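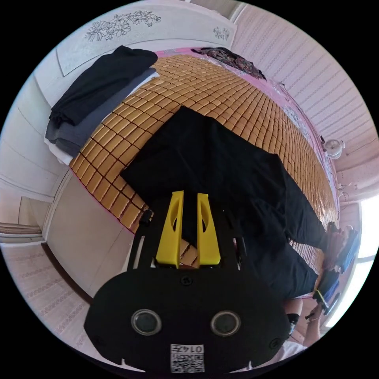

Perception and Planning: Notes from the Tremico Visit, Clerville

The November visit covered the software side only. Pilar Ojeda opened with the cloth task: a garment laid flat, a stack of folded clothes at the back corner of the bed, yellow fingers at the edge of the fabric.

Pose tracking. The gripper trajectory is recovered from the wide-angle video. Nicanor Ibarra showed the failure log. Repeating textures, such as a mat of small tiles in a tight grid, produce false feature matches, and the estimator now rejects them with a motion prior. Black cloth is the other weak point. Wrinkles carry little contrast, so segmentation runs on a separate exposure-corrected stream.

Planning. The policy outputs short action chunks and replans after each one. The training set for folding stands at 4000 episodes. Episodes with a tracking gap longer than 2 seconds are dropped before training.

Tooling. The replay viewer, Dikeck, steps through finger width and pose on one timeline. Mirta Carrasco's team reads logs in it directly.

Open question from Sawsan Nassar: how calibration drift is detected between sessions. Tremico has no automatic check yet.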